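Open Day at the Karuvside Workshop: How a Robot Arm Works on a Computer

Every October the Karuvside workshop opens its doors to schools. Visitors can watch a robot arm at work on a desktop computer. The arm is called Allo. This page explains what the parts of the arm do, what the parts of the computer do, and what happens during the demonstration.

What is a robot arm?

A robot arm is a machine made of stiff sections joined together. The places where the sections meet are called joints. Each joint has a motor inside it. When the motor turns, the section beyond it moves.

Your own arm has a shoulder, an elbow and a wrist. A robot arm has joints that do similar jobs, but some of them can turn much further than yours can.

At the end of the arm is a tool. For computer work the tool is a gripper. A gripper has fingers that open and close. It can hold a small part by its edges and lift it straight up.

What is inside the computer?

The largest flat part is the motherboard. It is a board with thin metal tracks that carry electricity between the other parts. The main ones are:

Processor - follows the instructions in a program. It sits in a square holder called a socket.
Memory - keeps the information the computer is using at that moment. It comes on long, thin boards called modules.
Hard drive - keeps files when the computer is switched off.
Power supply - changes electricity from the wall socket into a kind the other parts can use.
Coin battery - keeps the clock running when the computer is unplugged.

The processor is the hardest part to handle. Some kinds have rows of tiny pins or pads underneath, and there may be more than 2000 of them. A bent pin can stop the whole computer from working, so the processor must be moved straight up or straight down. It must not be tilted.
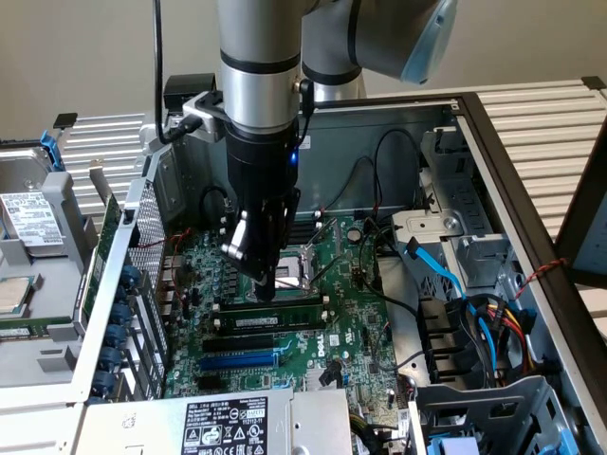
The gripper over the open computer, with one fingertip beside the processor socket. Spare room is tight between the memory slots and the levers.

How does the arm know where to go?

The arm uses numbers. Every point it can reach has 3 numbers: how far across, how far forward and how high. More numbers say which way the gripper is turned. A program called Skunano stores the numbers and sends them to the arm in order.

If the computer case is moved by even a small amount, the numbers are wrong. For this reason the case and the parts tray are put in the same place every time. Flor Usuga, who writes the programs, checks the position before each demonstration. The full program has 78 steps. A step can be as short as "close the fingers".

What happens in the demonstration?

Each demonstration takes some 20 minutes. Arnulfo Ayala explains the steps while the arm moves. It moves slowly near the motherboard and faster when it is clear of the case.

Visitors stand behind the yellow line. There is a red stop button on the bench - when it is pressed, all the joints stop. Arnulfo will show you how it works at the start. Please do not press it yourself unless there is a danger.

Words to remember

Joint: a place where two sections of the arm meet and can move.
Gripper: the tool that holds things.
Socket: the holder for a processor.
Module: a small board that plugs into a slot.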